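How to set up a play-food corner on the kitchen counter

You don't need a toy kitchen. A bamboo organizer box, one plate and a few soft fruits will do, and it all packs away in 2 minutes.

1. Clear a stretch of counter at least 25 inches wide. Unplug anything that heats up and let it cool before you start.

2. Wipe out the organizer and let it dry. We use an open-topped Flemholm with a small side compartment for utensils. Check the edges for splinters - bamboo can be rough where the panels meet.

3. Pick a plate with a rim, so the fruit doesn't roll off. Three pieces is plenty for one plate. Keep the rest in a bag and swap them every 14 days.

4. Set the plate in the box and put the fruit on it, biggest piece last.
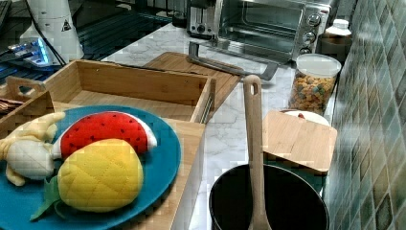
Plush banana, watermelon and pineapple on a teal-blue plate, set in the bamboo box.

5. Put real tongs and knives out of reach before a child joins in.

To clean plush fruit, spot wash with mild soap and cool water. Press it in a towel and air dry overnight. Skip the dryer - it can flatten the stuffing.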